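# Why does cardboard have a wavy middle?

Find an old cardboard box and tear a piece off one corner. Look at the torn edge. You will see two flat sheets of paper with a wavy sheet between them. The wavy sheet is called the fluting, and the flat ones are called liners. Put together, they make corrugated cardboard. "Corrugated" means "folded into ridges."

One sheet of paper bends if you blow on it. So how can three sheets hold up a stack of books?

The answer is in the waves. Each wave is a small arch, like the arch of a bridge. When you press down on an arch, the push travels along the curve and out to the sides. A box has a long row of arches in every wall, and they share the load. The air between the waves helps too. It makes the wall thick without making it heavy.

## From flat to box

A box starts out as one flat piece called a blank. A machine presses lines into the blank where the folds will go. These lines are called creases or scores. If you fold on a score, the corner comes out straight. If you fold anywhere else, the cardboard crumples.

Some boxes have four flaps on top that close toward the middle. Others have one big lid that is joined to the back wall and swings up and down like the lid of a piano. A shallow box with a lid like this is good on a desk. It stays in one place and you can reach everything inside, such as rolls of tape. 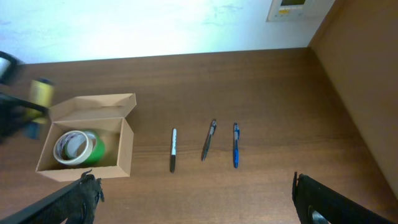
Shinji Okabe wants to know if a box gets weaker when you leave the lid open. Yes, a little. A closed lid helps the walls stay square. With the lid up, the side walls can lean in or out if you push on them. For tape and pencils it makes no difference. If you want to stack boxes, close them first.

## Try it yourself

You need 2 sheets of paper, two cups the same height, and some coins.

1. Stand the cups a hand's width apart.
2. Lay one sheet flat across them like a bridge. Put coins in the middle, one at a time, until it falls.
3. Fold the other sheet back and forth like a fan, with narrow folds.
4. Lay it across the cups with the folds running from cup to cup, and add coins again.

Write down both numbers. Then turn the folded sheet so the folds run the other way and test it once more. It will sag much sooner. Cardboard is the same: it bends easily along the waves and is stiff across them.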